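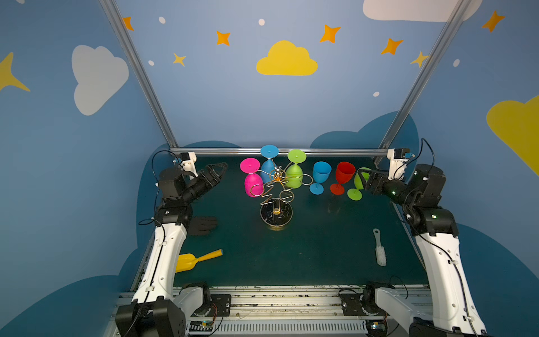 *The Kurnero glass tree from Gisler, with pink, blue and green glasses hung upside down and three more standing on the table.*

**FOR RELEASE IN JUNE**

**Gisler gives the wine glass somewhere to hang**

SKORNPORT — Housewares maker Gisler will bring its Kurnero glass tree to stores this June, in time for the season when people own more wine glasses than shelf and have invited guests anyway.

The Kurnero is a tabletop holder in looping gold wire, set on a round black base with a marble pattern and a gold rim. Glasses hang from it by the foot, bowl down, and the wire curls and zigzags between them with more enthusiasm than the job strictly requires. A small silver ornament sits on top. Early versions left it off. The design team found they missed it, and it came back with a slightly higher price tag attached.

Gisler makes no claim that the Kurnero will organize a kitchen. It will organize 6 wine glasses, and the mugs remain the customer's own affair.

The company suggests loading opposite sides in turn and hanging the first 2 glasses before anyone starts talking to you. Lift each glass by the stem, tilt the foot clear of the wire, and set it upright on the table before reaching for the next.

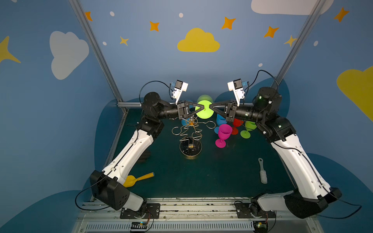 *A lime-green glass held upright just above the tabletop, with the gold wire holder and its round black base.*

Gisler's showroom in Skornport has been using bright mixed colors on its display tree, a habit the company recommends to hosts whose guests put down a drink and later pick up somebody else's. Matching sets are also welcome. They hang just as well and start more arguments.

**Availability**

The Kurnero goes on sale at the Skornport showroom and the Flullthorpe outlet store, followed by 12 independent retailers later in the summer. It ships in 4 pieces. Glasses are sold separately.

Trade customers can request display samples through the Flullthorpe office, which closes for lunch and means it.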